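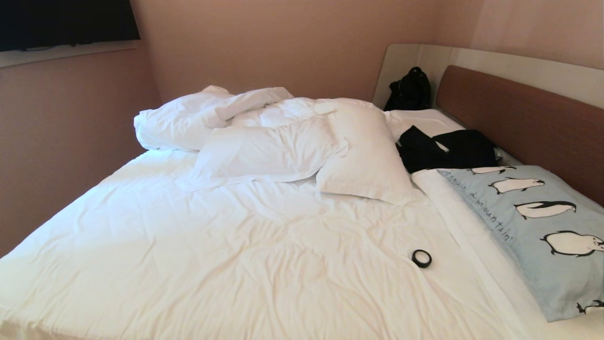

Two of us from the guesthouse went to the Skernell open day in September. We have seven rooms and need to replace most of the sheets before spring, so we wanted to see how a commercial laundry handles its own stock before signing for a rental plan.

The tour started at 10 in the loading yard. Lourenço Teixeira runs the day shift and took our group of 18 through the building. Dirty linen comes in on one side and clean linen leaves on the other, with a wall between them all the way to the roof. Staff have to change their shoes to cross.

Sorting is done by hand. Stained pieces go into a separate bin and get a second wash. If the stain stays, the sheet is cut up for rags. Lourenço said lipstick and self-tanner are the worst, and that guests who try to rinse out a stain with hot water usually set it.

The ironing line was the loudest part and the best to watch. Two people feed the sheets in at one end and they come out folded at the other. The line does 600 sheets an hour when nothing jams. It jammed once while we stood there and was running again before we moved on.

Pillowcases go through a smaller machine made by Claeys. Duvet covers are turned right side out by hand, which I had not expected at that scale.

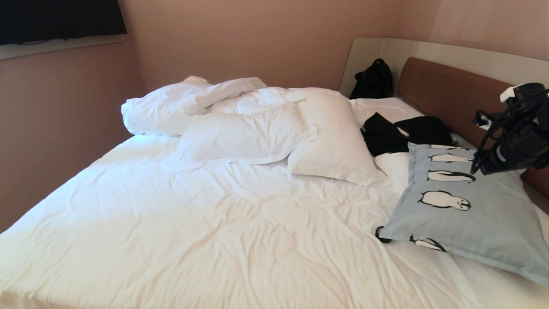
Prices and delivery

Skernell delivers twice a week in our area. The minimum order is two carts, more than we use in winter, but they will let small places share a route. Lost items are billed at the end of the month. We also picked up a price sheet from Nonby, who had a table in the canteen. They sell outright and don't rent.

Getting there

Parking is behind the building and filled up early. Coffee was free and lunch was sandwiches. Allow two hours for the tour and bring earplugs, as the ones they hand out are not very good.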